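Is it normal to feel this sad when a celebrity couple separates?
Asked by Nidia Urrego
14 comments

Hello to all. I hope this is the right section, because I did not find one for famous people, only for "Relationships" and "TV and Movies", and my problem is a little of both.

For almost five years I have followed the two main actors of the series Flenarmont. If you watched it, you know that they played enemies for the first two seasons and then they became a couple in the story, and after that also in real life. I started to watch it when I moved to this country, to practice my English, and I think I learned half of my vocabulary from their arguments. I also joined the fan forum, where I met people I still write to every week.

In November they announced the separation, with one of those short texts that say "we remain friends and we ask for privacy". I read it on my phone in the bus and I had to get off one stop early, because my eyes were full of tears. I am 40 years old and I have a normal job and a husband who is very patient. He asked me if somebody in the family had died. When I told him the reason he did not laugh, but I could see that it was difficult for him.

Since then I sleep badly and I read everything. One page says that he is already seen with a singer. Another page says that she was the one who left, in the summer, and that they waited for the last season to finish before they told it. I know that most of this is probably not true. I read it anyway, and afterward I feel worse, and also a bit ashamed, because these are two strangers who do not know that I exist.
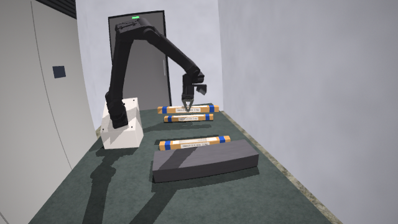

My sister told me that I should delete the apps and go for a walk. I did go for a walk. It was a nice walk, and when I came home I read for two more hours.

So I would like to know three things. Is this normal for an adult? How long does it take for other people? And should I leave the forum, or is it better to stay and talk with persons who feel the same? Please do not write only "get a life". I already received this advice from my cousin.

Thank you for your patience with my English.

Edited to add: somebody wrote me privately to ask if I have watched the last season. No, I have not. I stopped at episode four. I do not know if I want to see them kiss now.

2 answers

Torquil Nisbet
Marked as helpful by 20 members

Dear Nidia, your English is very good, and mine is also learned from television, so we are colleagues.

I will try to answer in your order. Yes, I believe that it is normal. When the singer of Jaltska left his wife, who played the keyboards in the same band, I was 38 and I did not listen to any of their records for a whole winter. I had gone to see them in Natevcombe every time they came, and I had a picture in my head of how they were at home, making soup and writing songs. This picture was made completely by me. When it broke, it was still mine, and I was sad about it. I think you also lost something that was partly yours: the evenings with the series, the first years in a new country, the feeling that one thing in the world was going well.

About how long it takes, I can only say what happened to me. The bad part was around three weeks. After this I noticed one day that I had not looked for news since the morning. If after two months you still cannot sleep, please speak with your doctor, and tell the true reason. Mine had heard stranger things, she told me so.

For the gossip pages, I made a rule that I could read them one time in the day, after lunch, for ten minutes with the kitchen timer. Before sleeping was forbidden. I broke the rule many times in the first week and less in the second. What helped more was to observe how these pages work. They publish that he is with a singer, and the next day that he is alone and destroyed, and they never say that the first story was wrong. After I had seen this with my band four or five times, I became more bored than sad.

I would not leave the forum. You wrote that you have friends there to whom you write every week. They are real, even if you met them because of two actors. But maybe you can stay out of the discussion about the separation itself. In our forum that one had more than 200 pages and people were accusing each other of terrible things about a woman whom they had never met. I went to the section for recipes and old concert tickets, and I was much happier there.

About the last season, wait. It will not disappear. I listened again to the Jaltska records in the spring, first one where she does not play, and then the others. The songs were still good. In one of them you can hear her laugh at the end, and that was hard, but I did not turn it off.

Greetings also to your husband, who did well not to laugh.

Suksawat60
Marked as helpful by 1 member

they were never really together it was for the show, everyone knows this. contract was 3 seasons. look at the interviews, they always sit with a chair between them

also episode 6 is the best one so you should watch it

Comment from Nidia Urrego
Torquil, thank you so much, I read your answer two times and I read it also to my husband. He says that the kitchen timer is a good idea and he has already put it next to my phone. I will try from tomorrow. I wrote today to one of my friends from the forum, and she had also stopped at episode four! We are thinking to watch the rest together in the holidays, each one in her own house, with the phone on.

Suksawat60, there was a chair between them in only one interview, and it was for the dog.

Share this page (3)
© Community answers. The posts belong to their authors. Contact us | Report a problem | Back to top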